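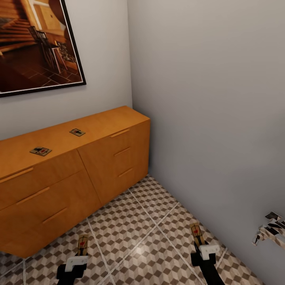 Last changed: Saturday, July 4, 2020

Zakberg household scene pack, reviewed after two months of collecting

We bought the Zakberg pack in May to gather demonstrations for a two-armed placing policy. It is a set of simulated rooms with furniture and small objects, plus a teleoperation layer that lets a person drive both arms and record what they do. I have used it most working days since. Kerstin Engebretsen and Idrisa Odera did a good share of the driving and I have included their complaints with mine.

The task we spent the most time on is setting out mousetraps. The operator has to get traps from the sideboard to the floor near the walls, one in each hand if possible. It sounds like an odd choice, but a trap is a good test object. It is flat, it is small next to the furniture, and it has an obvious right way up. The wooden base and the red trigger are easy to tell apart even when the trap is on its edge in the fingers, so whoever labels the episodes can judge the orientation without zooming in.

Setup

Installing took an afternoon. The manual assumes you have the Batura controllers, and the button names in it match nothing else. We used our own and had to remap everything by hand. Gladys Mugo wrote out a one-page sheet of the new mapping and taped it to the desk, and after that new operators were recording usable episodes on their first day.

Driving

Each arm follows your hand closely and the lag is small enough to forget. Picking a trap up off the sideboard is the hard part. The base is thin, the top is flat, and if you come in too low the fingers stop against the wood and the arm judders. Most of our discarded episodes failed there. Carrying two traps at once is easier than I expected, though people tend to watch one hand and let the other drift. Idrisa's habit was to stop both arms over the tiles, check each trap, then lower them one at a time. His episodes are slower but we kept nearly all of them.

Depth is hard to judge over the patterned floor. The tiles are a grey, beige and white cube design that looks three-dimensional from almost any angle, and operators released too high over it until they learned to look for the gripper's distance from the wall instead. I would leave that floor in. A policy that has only seen plain flooring is not much use to us. I do wish you could switch it off for training new people.

Variety

The rooms have decent clutter on the walls and the furniture styles differ enough. Some details are careless. The orange-honey sideboard looks as though it is hovering slightly off the floor, with a shadow under the front edge. It did no harm to our task, but anyone collecting examples of reaching under furniture should check the models first.

Recording and export

We recorded 1779 episodes and kept 700 after review. That is a low rate and part of it is our own strictness. Part of it is the recorder, which starts a new episode when you press reset and does not ask whether to save the last one. Dennis Mwakalinga lost most of a morning that way. Export is reliable and the joint and gripper values lined up with the images every time we checked.

Support

I wrote to Zakberg twice. The first reply was quick and fixed a licence problem. The second, on the reset button, said it was on the list.

Would I buy it again

Yes, for tabletop and floor placing with both arms. For drawers I would wait. The handles are narrow slots and our operators could not get a steady hold on them, so we dropped that task after 90 attempts. Mwende Biwott is trying the Drumico pack for drawers and I will add a note to this page when she has enough episodes to compare.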